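Visit report: Thygesen packing site and the Monberg training room
2020-03-12

The Thygesen site is on the edge of the industrial park at Panus, 15 minutes by bus from the station. It packs fresh fruit for gift boxes and hotel orders. I went on the open day in the morning group. Visitors sign in at the gate, leave their coats in the canteen and get a hairnet and a pair of overshoes. Rings have to come off. The tour took most of the morning, with a coffee stop halfway.

The company has 52 people on the packing side. On a normal shift they fill around 900 boxes, more before the holidays. Until last June all of it was done by hand: one person took fruit from the crates, one checked it, one placed it in the box and closed the lid. The hall still has the old benches along the north wall, with the height marks on the legs where people set them for themselves.

There are now 3 robot stations in the hall, each with two arms. They were set up by Monberg, a small firm that rents the upper floor of the same building. The control software is called Luva. The stations take the plain orders, where every box is the same. Mixed boxes still go to the benches, and so does anything with ribbon or tissue paper. Grapes go to the benches too. They tried grapes in the fall and stopped.

We stood behind a yellow line and watched one station for a good while. It is slower than I had expected. An arm reaches, waits, picks, and the other one moves in from the side. A packer stands at the end of the table and looks at each box before it goes to the belt. She can stop the station with a button at hip height, and she did so twice while we were there, once to turn a fruit with a bruise on it and once to swap a torn liner.

The job at the end of the table did not exist before. Packers do it in turns and change over at each break. The people I spoke with at the coffee stop liked different things about it. One was glad to be done with the lifting, as the full crates are heavy and her shoulder had been bad for years. Another missed the bench, where four people face each other and talk all day. At the stations you stand alone, and the fans in the cabinets are loud enough that you do not hear the radio. The company has promised quieter cabinets but had no delivery date for them.

Pay for the packing staff is unchanged. There is a small supplement for those who have done the Luva course, and the shift lead told us that most of the evening shift have signed up. The day shift has been slower to do so. A notice by the time clock lists the course dates, and several had empty lines under them.

After the coffee we went upstairs to Monberg. The stairs are steep and there is no elevator, so one of our group stayed below. The training room has a row of desks with screens, and this is where packers learn to set up a new task before it is tried in the hall. Practice is done in simulation. The trainer puts out some fruit, a basket and a board on the screen, and the trainee works the two arms. 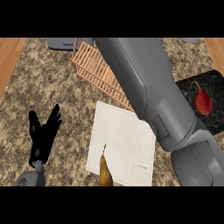
What happens when a robot stops in the middle of an order?

The packer at that station clears the table by hand and finishes the box at the nearest bench. The shift lead then decides whether to restart the station or move the rest of the order over.

Part of the course is about exactly this. Trainees learn when to press stop, how to bring the arms back to their rest position and what to write in the log. The log is a paper book on a string. Monberg wanted it on the tablet, but the packers asked to keep the book, and it has stayed.

We were each allowed a short turn at a desk. I moved one arm well past the fruit I was aiming for and had to bring it back in small steps. The packer beside me, who had finished the course in the winter, picked up a pear on the first try and went on to the next one.

The tour ended at the loading dock, where the boxes from the stations and the boxes from the benches go onto the same pallets. Each visitor got a bag of apples. The next open day has not been set, but groups can write to the office at Thygesen and ask for the upstairs part on its own.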